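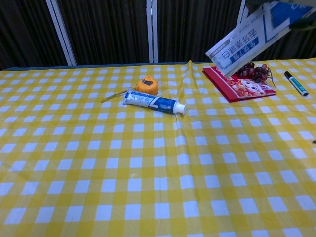
Toothpaste, tape measure, grapes and a marker pen share the gingham with a red packet, while a gripper holds a toothpaste box tilted above.

The Table Where Everything Lands

Every house I have ever lived in has had one surface that does the work of ten. In my grandmother's it was the top of the chest freezer, where you could find on any given morning a bicycle pump, a cauliflower and the parish newsletter. In my first flat it was the ironing board, which in four years I don't think was ever folded away. And in the tall, draughty house in Pullcombe where I have been spending a good part of my June, it is the kitchen table, spread with a yellow and white gingham cloth that has seen a great many breakfasts and has the creases to prove it.

The house belongs to Lies Wouters, who came here to teach the cello and stayed to do almost anything else. She lets two rooms on the first floor, one to Syahrul Hidayat, who is training as an optician, and one to Necati Kahraman, who repairs church clocks and is away for days at a time. Between the three of them and whoever happens to be visiting, the table collects things all week long. On Wednesday evening, after supper, they clear it. They have done so for long enough that it has become a sort of household occasion, with a pot of tea and the radio on low, and when Lies mentioned it to me over the garden wall I asked, perhaps a bit too eagerly, whether I might come and watch.

I had expected something brisk. I've read the books about tidying, as I suppose we all have, with their stern instructions about holding each object and asking it how it makes you feel. Lies owns one of these books. It was holding up the short leg of the dresser.

What they do is much slower, and far more sociable. Each thing gets picked up and talked about, and it can't go anywhere until somebody has said where it lives. This sounds simple enough until you try it with a tape measure. A tape measure, in that house, lives in the drawer under the toaster (according to Lies), on the hook by the back door (according to Necati), or in the pocket of whichever coat was worn last, which was Syahrul's contribution and was probably the most truthful of the three. The orange one on the table had been used to measure the alcove on the stairs for shelves. The alcove had been measured the week before as well, and the number written on the back of something, and the something was lost. I was given a go at it myself and we got 166 centimetres, and Lies wrote it on the wall this time, in pencil, inside the alcove, where she says it can't wander off.

Toothpaste is the sort of thing that ought to be easy. It has a room of its own, after all. But anyone who has shared a bathroom will know that toothpaste travels, usually by way of a washbag, and then the washbag gets emptied on the nearest flat place and there you are. Syahrul keeps the boxes as well. He slides the tube back into its box after a trip and stands it on the shelf with the label facing out, as neat as a chemist's window, and he was teased about it for a good ten minutes while I was there. He took it very well. His mother does the same, he told me, and so did her mother, and he has never once had a tube leak into his socks.

I went home and tried it. I have to report that my own toothpaste box had gone out with the recycling, but I did find an old spectacle case that does nicely.

The fruit is another matter. Lies doesn't hold with fruit bowls, on the grounds that people stop seeing them, and she would far sooner put a little bunch of dark grapes down wherever there's a space and let it be eaten in passing. I was doubtful about this, but I must have had half of them myself by nine o'clock without noticing. Her friend Ezequiel Meléndez, who used to run the greengrocer's on Fiadzo Street and still turns up most weeks with a paper bag of something, thinks grapes should be snipped into small bunches the moment they come into the house, with kitchen scissors, stem and all. A big bunch gets picked at from the top until you're left with a sorry sort of skeleton and three wrinkled ones at the bottom. A small bunch gets finished. I have done this ever since, and he is quite right.

Then there is paper, which is the real trouble in any house. Bills are dealt with, more or less, and newspapers go out. It is the cheerful paper that defeats people, the cards and wrappers and packets too pretty to throw away and not useful enough to keep anywhere in particular. A red one with a grinning cartoon dog on it had plainly won everybody's heart, and there was a long discussion about its future. Lies has a biscuit tin for such things. Necati pointed out that the tin was full, and had been since Easter, so the tin came down from the dresser and the whole lot was gone through on the spot, and that was another forty minutes and a second pot of tea. I saw ticket stubs, a seed packet, a postcard from Flornberg with a view of a funicular, and a library receipt for 228 pence in fines which Lies is keeping out of indignation.

The marker pens were last. There is a jar for them, and a rule that any pen going back into the jar must be tried first on a scrap of card, so the dead ones don't go round and round for ever. I liked this rule more than any of the others. My own pen pot at home had 30 in it when I finally turned it out, and I am ashamed to say how few of them would write my name.

I asked whether they had ever thought of keeping the table clear all week, a little at a time, as the books advise. Lies considered this properly, as she does everything. They'd tried it one winter, she said, when Sarahí Palacios had the upstairs room. Sarahí was a very orderly person, and put everything away within minutes of its being set down, and the table was a picture. But people stopped sitting at it. They came in, found nothing to pick up or ask about, and took their tea off to their rooms. When Sarahí moved on to a job with Costum, up the coast, things crept back, first the post and then the string, and by spring there was company in the kitchen again.

By half past nine the cloth had been shaken out of the back door and laid again with its small stain in the middle, which has been through the wash so many times that it is now regarded as part of the pattern. Necati smoothed the wrinkles towards the far side, where they gathered in a ridge, and left them there. Syahrul carried his toothpaste upstairs. The tape measure went on the hook, for the time being.

I stayed to help with the cups, and as I was putting my coat on I realised I'd set my keys, my gloves and half a packet of mints down on the clean gingham without a thought. Lies told me to leave the mints.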